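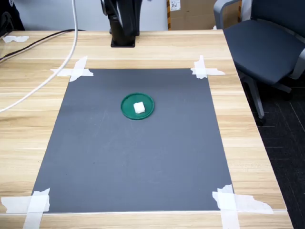
Mat down, corners crossed, white cube on the green lid.

4 min read

I set up our tabletop arm again this week after it spent the break in storage, and I promised I'd write down how I do it so I stop getting messages at dinner. It's a pick-and-place cell, nothing fancy. We call it Konen.

Start with the base. It's bolted to the table, and bolts creep, so go around all of them with the hex key before you plug anything in. If one turns more than a quarter, do the whole set again after an hour of running. I didn't in September and spent an entire afternoon blaming the software (sorry, software!).

Next, the mat. I use plain dark gray, matte side up, and smooth it from the middle out. Tape the corners with two strips each, crossed. One strip across the corner will peel the first time somebody leans on it. The crosses look scruffy and I've stopped caring, they hold. Masking tape is fine. Please don't use the silver stuff, I was picking glue off that oak until bedtime.

Now cables. Bring them away from the arm to the left and leave a nice lazy curve in them. Then move the arm by hand, power off, through every place you expect it to reach. If a cable goes tight anywhere, give it more slack. And keep an eye on that white one, it likes to wander over the mat.

Power up and home it. On ours, the shoulder encoder should read 2333 at home. If you get 1676, it has homed against the wrong stop, and you need to switch off, lift the forearm a little and try again. Don't just type in an offset! I did that once and the gripper went looking for the table.

Then the height check, and this is where the lid and cube come in. Set the speed to 700 (I leave it there for the whole setup) and teach two points, one on the lid and one on the bare mat beside it. The lid has a raised rim, so your approach on that one has to come straight down from above. Come in at a slant and you'll clip it.
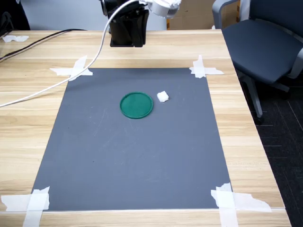

Jitendra Malhotra would do the mat point first, as the lower of the two, and only then add the lid height on top, so that a bad zero shows up before the fingers get anywhere near a rim.

I've tried it that way since and I like it, so go with that order. Run each point five times at the slow speed. If the cube gets squashed, open the grip width a notch. If it slips, wipe the finger pads with a damp cloth and let them dry before you change any numbers.

Last thing, save the file under a new name. Mine is up to setup 266, and yes, I keep the old ones. When a setting goes strange it's so nice to load last month's and see whether the arm or the file is to blame.

I'll do finger pads in another post, I've got a set on order.

Related
Replacing the wrist belt on the Sasau arm
Cable ties, clips and what I use at Setesstead
Homing errors and how I track them down
Cleaning finger pads without ruining them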